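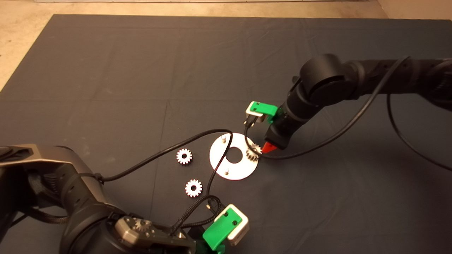 Readers in Grenwood keep telling us the town clock has never sounded better, and one wrote in to say she now opens her kitchen window for the noon chimes. What a spring for the old tower! The Fragkou workshop finished the overhaul on 7th April, after 20 years of silence, and 1,147 people signed the thank-you book.
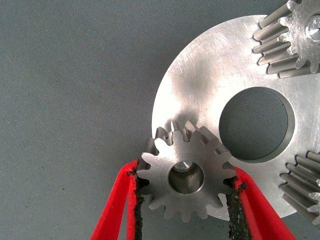
Next up are the bells at Buvirwood, with work due to start in August. We can't wait to hear them!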